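Sorting Small Parts at Drodesness: What the Handheld Grippers Changed

Until last April, kitting at the Drodesness workshop meant tweezers, a tray and a good chair. Orders of small parts were sorted by hand into divided boxes, and each box went out with a packing slip. Mehrangiz Nikzad ran that bench. She now spends part of every shift with a gripper in each hand, recording the motions that the Lurkura sorting cell is trained on.

"The job title is the same," she said. "The pace is completely different. With tweezers I could fill a box without thinking. With the grippers I have to think about where the jaws are, and whether the other hand is in the way."

A session is 111 recordings, each starting from an open box. Nikzad described the first weeks as slow. Parts slipped out of the pads, and she tended to rush the approach, which made the recordings useless for training. The current rule is to come in from above, close, pause, and only then travel. Bad takes are marked by the operator and deleted the same day.

"Small round parts are the worst," she said. "You want to grab the widest point. The narrow point holds better." 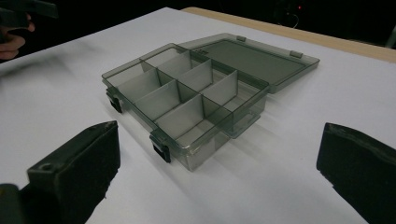
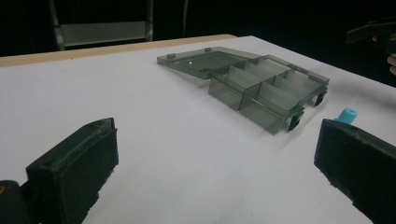
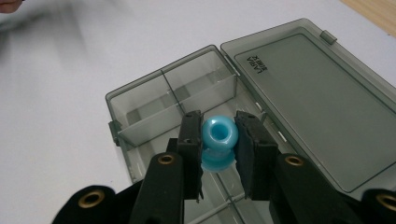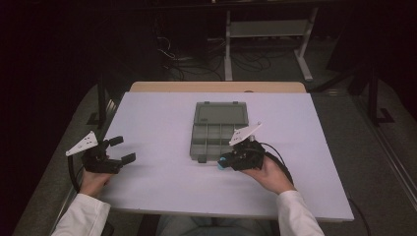
Divided box and handheld grippers at the recording table.

Gholamreza Ahmadpour sees the arrangement differently, and remarked that the recordings ought to be paid at a separate rate, as they teach a machine a skill that took the bench years to build up. The current agreement treats them as ordinary hours. It comes up for review on 22nd February.

Nikzad did not dispute the point. Her own concern is the work that remains. The cell now handles 308 boxes on a normal day, out of 700, and it gets the regular orders. The people at the bench get the mixed ones, with odd sizes and late changes.

"So the easy boxes are gone," she said. "Those were the ones you rested on."

Her wrists are a second issue. A gripper weighs more than tweezers, and the cable pulls a little on every turn – more on the right side, in her case. Sessions were shortened after she raised it, and a break was added at the halfway mark.

Asked whether she would go back to full days of hand sorting, she said she would take two a week. The request is with the shift planner.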